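Robots and chores: common questions
Updated February 24, 2020

Can a robot do my housework yet?
Only small parts of it. A robot vacuum will do an open floor. Folding shirts, loading a dishwasher and clearing a table are still lab projects.

What about shop work?
Further along, if the parts always arrive the same way. At Panasiuk, our test shop in Plarness, a lined-up tray is an easy job. A bin of parts lying every which way – what the trade calls bin picking – is harder.

How often does it miss?
In our October run of 1619 picks, 758 needed a second try. Most of the misses were bars lying against a wall or touching each other.
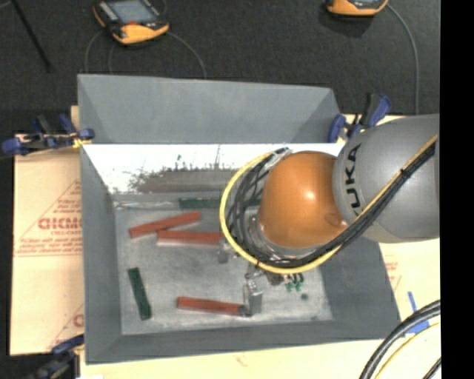
Bin picking with a KUKA arm: red and green bars on the floor of a grey bin.

Will Windia sell me one for my garage?
No. We test and write reports, and we don't sell equipment. For a shop that moves under 100 parts a day, we still suggest doing it by hand.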